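A visit to Werport Arena, home of the Jakia basketball club

2022-03-01

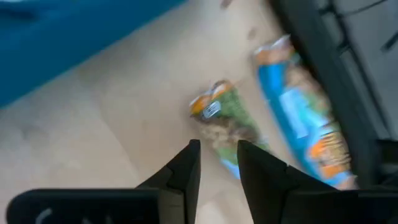
The club opens its arena to visitors a few times each season, and I took the afternoon tour before the evening game against Nestico. Tickets for the tour cost extra and have to be booked online. We met at the side door by the car park, 23 of us, mostly season ticket holders and a few parents with children.

Siiri Lahtinen from the club office led the group. She started in the entrance hall, where the old team photographs hang, and gave a short history of the building. It holds 1835 people for basketball. Before the new east stand went up the limit was 1000, and the club often had to turn people away for derby games.

From there we went down to the practice court in the basement. It has one full court and four side baskets. The ceiling is low at the far end, so long-range shooting is done from the other side. The players had finished their morning session and only assistant coach Po-yen Cheng was still there. He took questions for ten minutes. Most were about the defence, which has been poor since the new year. He said the team had let opponents get too many second chances and that they had spent the week on rebounding. Asked about Yurchenko, the centre who hurt his ankle in September, he said he was back in full training but would start on the bench.

The changing rooms were closed to us on a game day. We saw the press room, the physio's room and the scorers' table, and the children were allowed to try the buzzer.

I stayed for the game. Jakia led by three at half-time and lost 71-62. Yurchenko played six minutes in the third quarter and moved well enough. The rebounding was no better.

The next tour is listed on the club website. Bring a jacket, the basement is cold.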